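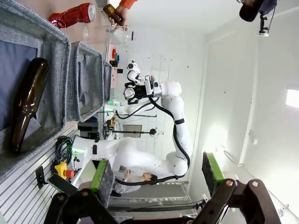

Faut-il laver les emballages avant de les déposer dans le bac de tri ?

Il suffit de bien les vider. Le lavage consomme de l'eau et n'est pas demandé par le service de collecte de Clasville, pour le verre comme pour les bouteilles en plastique et les canettes.

Cette réponse figure en tête du nouveau guide du tri domestique que la ville adresse au mois de décembre à ses habitants. Le document, de sept pages, accompagne la mise à disposition de bacs souples en tissu gris destinés à la séparation des emballages à l'intérieur du logement. Les 2233 foyers du secteur de Girness sont les premiers concernés. Les autres quartiers seront desservis dans un second temps, selon un calendrier qui sera arrêté à l'issue de cette première phase.

Le principe retenu est celui du tri à la source en trois flux. Un bac reçoit le verre, un autre les bouteilles et emballages en plastique, le dernier les emballages métalliques. Les petits cartons rejoignent directement la colonne bleue installée au pied des immeubles ou à l'entrée des rues. Chaque ménage reste libre de l'emplacement des bacs, dans la cuisine, le cellier ou l'entrée. Ils se replient à plat et peuvent être portés jusqu'au point d'apport volontaire, puis rapportés au domicile après avoir été vidés.

Un premier lot de 760 jeux de trois bacs est disponible à l'accueil de l'espace Kumley, sur présentation d'un justificatif de domicile. Les demandes au-delà de ce nombre seront enregistrées sur place et satisfaites dans l'ordre d'arrivée. Les 85 résidences collectives du secteur recevront en outre une affiche à apposer dans le local à déchets, qui reprend les consignes sous une forme abrégée.

Les séances de présentation tenues à l'espace Kumley ont permis de recueillir les hésitations les plus courantes. Le bouchon de la bouteille en plastique en est une : il doit être laissé vissé sur la bouteille vide. Les canettes peuvent être déposées intactes ou écrasées. Les bouteilles en verre sont acceptées quelle que soit leur teinte, sans bouchon ni capsule. Les étiquettes n'ont pas à être retirées.

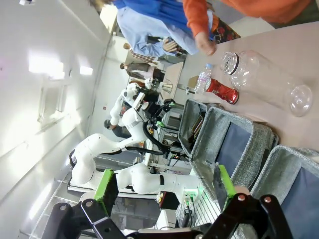
Selon Aurélien Gautier, la difficulté tient moins au choix du bac qu'à l'habitude de tout réunir dans un même sac au moment de descendre. Il a demandé que les colonnes du secteur portent des repères de grande taille, lisibles à la tombée du jour, et que l'ouverture destinée au verre soit abaissée pour les personnes en fauteuil roulant. Il a également souhaité savoir si les gobelets en plastique seraient acceptés avec les bouteilles.

Sur ce dernier point, le service de collecte confirme que les gobelets vidés de leur contenu sont admis dans le flux des plastiques. La vaisselle en verre, les ampoules et les miroirs demeurent en revanche exclus du flux du verre et doivent être apportés à la déchèterie. La demande relative à la signalétique a été transmise à la société Golestani, chargée de l'entretien des colonnes. Quant à la hauteur des ouvertures, elle sera examinée lors du prochain renouvellement du matériel. 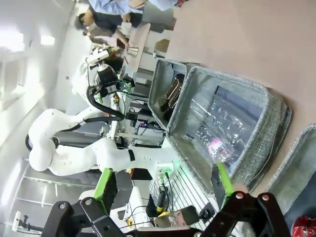 Les films et sachets souples font l'objet d'un chapitre distinct du guide. Ils étaient jusqu'à présent refusés à Clasville et dirigés vers les ordures ménagères, ce qui explique une part importante des erreurs relevées lors des contrôles. Ils sont désormais admis avec les autres plastiques. Un sac transparent froissé contenant des emballages eux aussi transparents peut ainsi occuper un bac entier, alors que la bouteille en verre brun couchée dans le bac voisin y tient peu de place. Le guide recommande donc d'attribuer aux plastiques le bac le plus accessible et de le vider plus souvent que les autres. Au point d'apport, le contenu des sacs doit être versé en vrac dans la colonne.

Les bacs en tissu ne sont pas conçus pour recevoir des liquides ni des restes alimentaires. En cas de salissure, la doublure intérieure peut être essuyée avec une éponge humide. Le passage en machine est déconseillé. Un bac déchiré pourra être échangé une fois, à l'accueil de l'espace Kumley.

Les jours et les fréquences de collecte restent inchangés. Les habitants qui n'auraient pas reçu le guide à la fin du mois de décembre sont invités à le signaler à l'accueil de la mairie, où des exemplaires en gros caractères sont également tenus à disposition. Un bilan des quantités collectées à Girness sera publié dans le bulletin municipal.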